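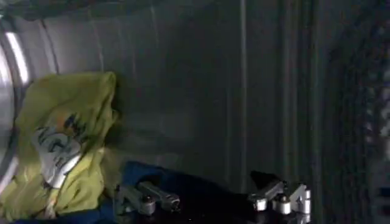

A yellow-green garment and a dark blue cloth in a stainless steel drum.

Halima Mutiso washes clothes for a family of six, and for years she ran the machine the way her mother did, filled to the door and set to hot. Most of her T-shirts lasted a year before the prints cracked.

She now runs smaller loads on cold. Shirts with printed fronts go in inside out, and they come out of the dryer while the seams are still a little damp. She hangs them over the shower rail to finish.

"I have one from a 10K that I've been wearing since my son was in kindergarten," Mutiso said. "You can still read it."

Heat and rubbing do most of the damage to a screen print. The ink sits on top of the cotton, and when the fabric shrinks or folds sharply under heat, the ink splits. Zippers and metal buttons scrape it further. Jeans should be zipped up or washed on their own.

Efthymia Katsaros manages the Koech laundry, which has 33 machines and a folding table that is always full by 6 in the evening. She said the mistake she sees most often is overloading. Clothes need room to fall from the top of the drum to the bottom. Packed tight, they turn as one lump, and the ones in the middle stay soapy or come out of the dryer wet.

Her other complaint is detergent. Two tablespoons of liquid is plenty for a medium load, she said, and many customers pour in a full cap. The extra soap leaves towels stiff and dulls dark colors.

Bright and dark clothes can share a cold load once both have been washed a few times. A new navy item should go through its first three washes alone or with other darks. Katsaros checks a doubtful piece by pressing a damp white cloth against an inside seam. If color comes off on the cloth, the piece waits for the dark load.

Before closing the door on the next load, run a hand around the inside of the drum. Small things like socks cling to the wall, and a forgotten red one can turn a batch of white shirts pink.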